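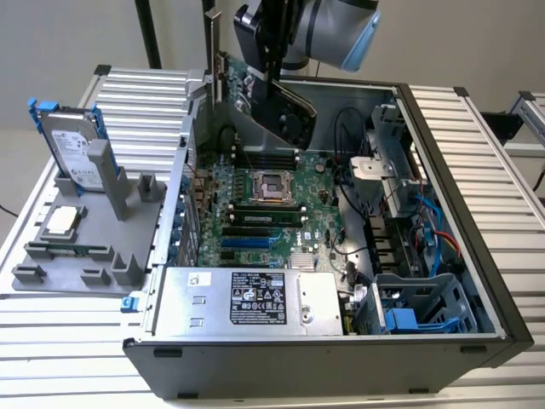

Why does the planner keep sending the arm the long way round? Because I told it to, more or less. I'd left the joint limits on the wrist so tight that the short path was never legal, and the poor thing was going up and over as if there were a wall in the way. Took me most of the morning to find that, and it was one line in a config file I wrote myself. Lovely.

August 21, 2021, and yes, I went in on a Saturday. Kilian was in too, so at least there was somebody to moan at. He's still on the pose estimate for the graphics card. The bracket gives him a nice straight edge to fit to, but the shroud is black and the gripper is black, and once the two get close together the segmentation starts handing bits of one to the other. He wants to mask the gripper out using the joint angles. I think he's right, though it means our hand-eye calibration has to be a good deal better than it is now!

After lunch (cheese roll, dreadful) I ran the new approach planner offline, 1,000 random starts against the model of the open case. With the old limits it timed out all over the place. With the new ones I got 8 failures, and every one was a start pose right down by the drive cage where I wouldn't want the arm anyway. I bumped it up to 2,000 and went to make tea, and of course the logger fell over halfway because I'd never closed the file handles. Fixed that, haven't rerun it.

Still not happy with the collision model. Brigitta drew the cables as one fat box, which is safe but silly - it shuts off half the space over the board. I might split it into 2 smaller ones on Monday and see if she notices.

Mirjam wants force limits on the descent before we try any pulling at all. Fair enough. The controller can do it, I just haven't got the filter tuned, and with the raw signal it stops dead whenever the arm changes direction.

Home by six. Feet hurt. Must ring Leopold about the Morero licence.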